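About Pindus

We build robots at home and in a shared workshop, and we try to build ones that can cope with ordinary household things. 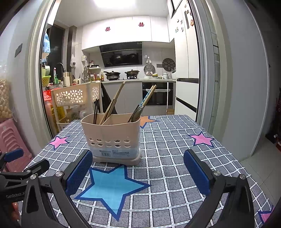 Leandro Ibarra wrote to us last October that chopsticks were a terrible place to start, that he would have begun with blocks and worked up to kitchens in a year or two, and that we would be back to blocks by spring. We're still on chopsticks! He comes by the workshop most weeks now, and he has stopped bringing up the blocks.

Pindus began with a kitchen table and a parts drawer. Clementina Peixoto wanted an arm that could put the silverware away, Valter Patrício wanted an excuse to learn motor control, and the two of them spent a whole winter on a shoulder joint that sagged every time it got warm. It was a bad shoulder. We kept it, and it hangs over the door of the workshop with the original cable ties still on it.

There are 8 of us these days, with one shared room at 1707 Prirnard Street and a good many home benches, spare bedrooms and garages scattered across town. The big tools live at the workshop (the drill press, the printers, the bench supply that hums) and most of the real tinkering goes on at home, in the evenings, with dinner still on the stove.

What we're building

Our main project is called Tran. It's a two-jaw gripper arm meant for a tabletop, and the job we've set for it sounds small: take a utensil out of a holder, put it on the table, put it back. Try writing that down as steps and you'll see why we love it. Utensils lean on each other. They cross. A thin chopstick and a spoon handle want completely different grips, and the holder itself will happily tip over if you come in at the wrong angle.

So we start with jaws held in a person's hand. You work them yourself and get a feel for how wide to open, how low to come in, and when to give up and try from the other side. Soft, textured finger pads matter more than any of us expected - Vitória Simões has gone through four pad patterns on her own bench and has strong opinions on every one of them. Ask her about ribs versus dots if you have a free afternoon.

The second project, Markeo, is the software side. It keeps our notes, our settings and our practice runs together so that something learned in one kitchen can be tried in another. Run number 777 is taped up on the wall as a printout, mostly for the page of angry handwriting that goes with it. Ilídio Godinho wrote the first version of Markeo and is now rewriting it, cheerfully, from the bottom up.

How we work

Real homes, real tables. A patterned tablecloth is harder for a vision program than a plain gray bench, and we'd much prefer to find that out early. Everybody swaps parts and everybody writes down what broke. If you borrow the small torque driver, please put it back in the red case - yes, this is on our About page, and yes, it's missing again.

Coming by

The workshop is open to visitors on Monday evenings from seven. You don't need any experience with motors or code. Bring a half-finished build if you have one, or a utensil you think Tran can't pick up (ladles are winning so far). Parking is behind the building, and the side door sticks, so give it a good pull.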